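Home News Sites Towing Training Contact

Print | E-mail

Dronum Free Flight Association
2021-10-06

The Association has revised its rules for aerotow and surface tow launches at Ploltthorpe. The changes apply to all hang glider and paraglider pilots, members and visitors alike. This thread sets out the main points.

The revised rules take effect at the start of next season, on the first flying day in May. Until then the present rules remain in force. Pilots may follow the new ones early if they wish, and tow crews have been told to accept either.

There are 278 pilots on the Ploltthorpe register. Each will receive the full text by mail. Pilots who have moved house since they registered are asked to send a new address to the office.

Launch order. The present system, in which pilots line up as they become ready, will end. A pilot will instead give his or her name to the launch director and receive a place on the board. Places will be called from the board in order.

A pilot who is called and isn't ready will move down two places. A pilot who is called a second time and isn't ready will go to the foot of the board. The launch director won't hold the line for late harness checks.

Pilots may swap places by agreement, provided both tell the launch director before either is called. Swaps made on the line itself will not be accepted.

Weak links. All aerotow pilots must use a weak link supplied at the launch on the day. Links brought from home will no longer be accepted, even when new. A fresh link will be fitted after any break, and the broken one handed to the crew.
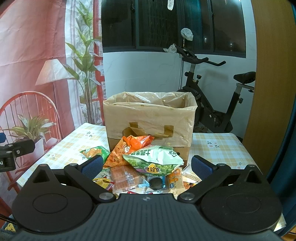 Asif Satti: Will the supplied links come in more than one strength? Tandem gliders can't use the same link as a light solo pilot, and the old rules left this to the tug pilot.

Reply to Asif Satti: Yes. Links will be supplied in separate strengths for solo and tandem flights. Tandem pilots should tell the crew their total hook-in weight when they give their names for the board. The tug pilot retains the right to refuse a tow.

Wind limits. The limit for a solo hang glider tow remains 20 mph, measured at the launch cart. The limit applies to gusts and includes any gust seen while the pilot is on the cart. When it is passed, the launch director will stop the line and the pilot will step out of the cart.

Paraglider limits have not been set as a single number. They will be posted on the board each morning and may be lowered during the day. They won't be raised above the morning figure.

Crosswinds. Tows will be made from the east end or the west end of the field only. The short diagonal strip, which some longer-standing members will remember using on north winds, is closed to towing and will stay closed. It may be used for landing.

Release height. Pilots should stay on tow until waved off or until they find lift they are content to work. A pilot who releases low and lands back at the field goes to the foot of the board. This is a change from the present practice of one free relight.

The relight rule drew more letters than any other part of the draft. Sidra Jatoi and Mohsin Mengal both wrote in favor of keeping the free relight for pilots in their first season. The Association has accepted this, and first-season pilots will keep one relight a day.

Radios. Every pilot on tow must carry a working radio tuned to the field frequency. A receive-only radio is enough for solo pilots. Tandem pilots must be able to transmit. The field frequency should be kept clear of retrieve traffic - cross-country pilots should agree on a separate channel with their drivers before launch.

Cross-country flights. Pilots leaving the field must write their intended direction in the retrieve book. A goal is not required. Pilots who change their minds in the air should report by radio or telephone when they land.

All cross-country pilots must report safe by one hour after sunset. The retrieve book will be checked at that time, and the search plan will begin for any pilot without an entry. Last season the plan was started more than once for pilots who were at home.

Reserve parachutes. Each reserve must have been repacked within the past year, and the packing card must be carried in the harness. The launch director may ask to see it. A missing card will be treated as an out-of-date reserve.

The autumn repack evening will go ahead as planned in the clubhouse. Rizwan Sethi will lead the evening and inspect the parachutes. Pilots should bring the harness as well as the parachute, so that each can practice a throw from the hang point before repacking.

There is room for 40 parachutes. Names should be sent to the office, with the make and size of canopy. Round canopies and square canopies will be packed at separate tables. Steerable reserves can't be handled on the night and should go to the maker or a qualified packer.

Rubber bands of the correct size will be provided. Pilots are asked not to bring their own. 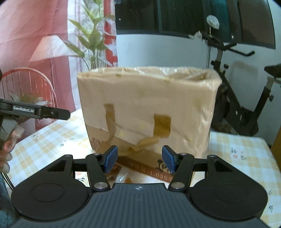
Cardboard box in plastic film, with clear tape across the top.

Tow fees. The fee for a solo tow will not change. Tow tickets bought this season will be good next season. Tickets are tied to the pilot named on them and can't be passed on, with the exception of tickets held by a tandem instructor.

Visiting pilots. A visitor must hold a current rating with a tow sign-off and must have a site briefing before the first launch. Briefings will be given at the board each morning before towing begins. A visitor who arrives later may be briefed by the launch director if the line allows, and should be prepared to wait.

Student pilots. Students under instruction fly on the instructor's place on the board and do not need their own. The training hill on the Stasto side is outside these rules. Its own rules were last revised by Latifa Badawi and have not changed.

Landing. The main landing area stays where it is. Pilots landing in the hay field north of the road are reminded that it may be entered only after the last cut. Gliders must be carried out along the fence and not across the field.

Gliders should be clear of the landing area within a few minutes of touching down. Breakdown is to be done behind the line of white posts. Paraglider pilots should bunch the wing and walk off before packing.

Airspace. The upper limit over Ploltthorpe is unchanged. The map on the clubhouse wall is out of date at its southern edge, and pilots heading that way should use the current chart. A new wall map is on order.

Incident reports. Any broken weak link below release height, any lockout and any reserve deployment must be reported in writing. The form is short and is kept beside the retrieve book. Reports are shared with members after names have been removed.

Reply to several members: the use of a wheeled base bar is still recommended for hang glider tows and is still not required. Cart launch is required for all solo aerotows, as now.

Reply to Mohsin Mengal: a first season is counted from the date of the pilot's tow sign-off and not from the date of joining. A pilot who signs off late in the summer will keep the relight until the same date the next year.

Questions on the revised rules may be sent to the office or posted below. Answers of general interest will be added to this thread. Questions on the repack evening should go to Rizwan Sethi through the office.

Contact | Copyright Dronum Free Flight Association | Back to top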